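19/05/2022
By the Vivusley Story Page

My mother took the drops for two years before she told me. They came from a shop in Sestley called Prikness, in brown bottles with a rubber bulb, and she took 11 in a glass of water before breakfast. They were for her thyroid. She had also stopped taking the pills that were for her thyroid.

I found out in October, when she fell asleep at my table with her coat on. Her hands were cold and her voice had gone low and slow. I asked what she was taking and she got the bottle out of her purse. It had cost her $47.

"It's natural," she said.

"What's in it?"

She turned the label to the light and read it to me. Kelp, alcohol, water.

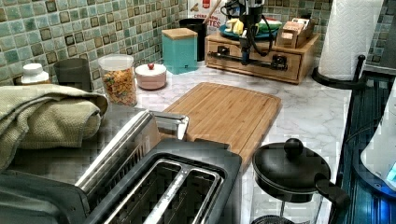

I drove her to the clinic on Thongdee Road that afternoon. The doctor was young and didn't scold her. She drew blood and asked how long it had been, and my mother said a few weeks. I looked at the floor. Then my mother said two years.

They started her back on a low dose. In the car she held the paper bag from the pharmacy in her lap and didn't open it.

"The man at the shop always asked how I slept," she said. "He wrote it down."

I said I could ask her how she slept.

"You could," she said.

I called her the next morning at seven. She had slept badly. I wrote it on the back of an envelope, and she waited on the line while I found a pen that worked.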